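How Do You Choose a Hand for a Robot?

Your hand can pick up a grape, turn a key and pull on a sock. A robot needs a hand too, and the people who build robots have to decide which kind to fit. At the Tamine workshop in Udville, engineers try out different hands and keep a record of what each one does well.

Some robot hands are very simple. A gripper may have only 2 fingers that open and close like kitchen tongs. Others have more fingers, with joints that bend in a similar way to yours. Look for the silver joints between the black parts of these fingers.

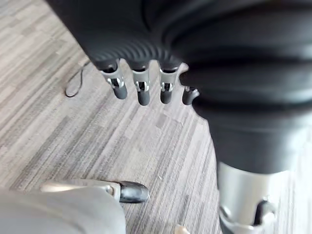 Reading time: 2 minutes

Joints matter because they let a finger curl. A finger with no joints can push or pinch, but it cannot wrap itself round a handle. The trouble is that every joint has to be controlled, so a hand with many joints is harder to program and costs more to mend.

Zinash Asfaw tests hands at the workshop. She gives each one the same jobs, in the same order, so that the results can be compared fairly. The list for September had 42 jobs on it. One was lifting a plastic cup. Another was moving a bag of rice weighing 400 grams.

Hard things are often the easiest to hold. A wooden block keeps its shape when it is squeezed. Cloth is different. It folds, bunches up and slides, and the robot's camera may lose sight of the fingers behind it. The black fabric in the next picture has thick folds next to the hand, and it partly hides one of the fingers. 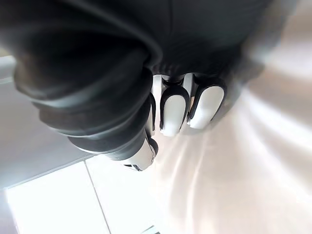

What is a controller?

A hand cannot do anything by itself. The controller is the computer that tells each finger when to move and how far. Fuad Abera tries different controllers with the same hand. If he changed the hand as well, he would not know which change had made the difference.

Try it yourself

Pick up a tea towel using only your thumb and one finger. Now fold it in half. Do it again with your whole hand and write down which way was quicker.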